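Bristero Spent Fuel Storage Pad
Quarterly walkdown checklist, with reviewer comments
Area: Janwood unit, north yard
Performed: Thursday, day shift

1. Perimeter and access
1.1 Outer fence fabric and posts: SAT
1.2 Vehicle gate latch and padlock: SAT
1.3 Radiation area postings legible from approach side: UNSAT
Comment: Posting at the east corner is faded. Text can be read at arm's length only. Replacement sign requested. Remains open until installed.
1.4 Personnel gate card reader: SAT
Comment: Reader needed a second swipe on entry. Same remark was entered last quarter. Not a failure under the procedure, but forward to security maintenance.

2. Storage casks
2.1 Inlet vents clear of debris: SAT with comment
Comment: 16 casks inspected. Leaf litter at the lower screens of 2 casks on the fence side. Removed by hand tool. No screen damage found under the litter.
2.2 Outlet vents clear, screens secured: SAT
2.3 Concrete overpack surface: SAT
Comment: Hairline cracks match the existing crack map. No new spalling. No rust staining at the anchor points.
2.4 Outlet air temperature readings within limits: SAT
Comment: Readings taken with the Toivonen handheld unit. Calibration sticker in date.

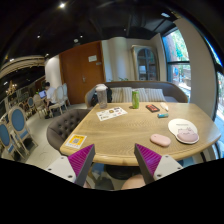
3. Pad and drainage
3.1 Pad surface free of settlement or ponding: SAT
3.2 Storm drain grates: UNSAT
Comment: Southwest grate is seated unevenly and rocks under foot load. Trip hazard. Cone placed. Work request entered during the shift.
3.3 Combustible material within the exclusion distance: SAT
Comment: Pallets noted in the previous report have been moved to the Kivero laydown area.

4. Emergency equipment
4.1 Fire extinguishers, gauge in green, pin and seal intact: SAT
4.2 Portable water tank, 3,000 gallons, level at full mark: SAT
Comment: Level sight tube is cloudy. Level confirmed through the top hatch. Recommend tube replacement before winter.
4.3 Yard phone, test call to control room: SAT

Reviewer comments
Two items are UNSAT (1.3, 3.2). Neither affects cask heat removal or shielding. Item 2.1 should be checked again in June, when the tree line outside the fence sheds seed. The form still has no field for wind direction at the time of the temperature readings. Please add it at the next revision.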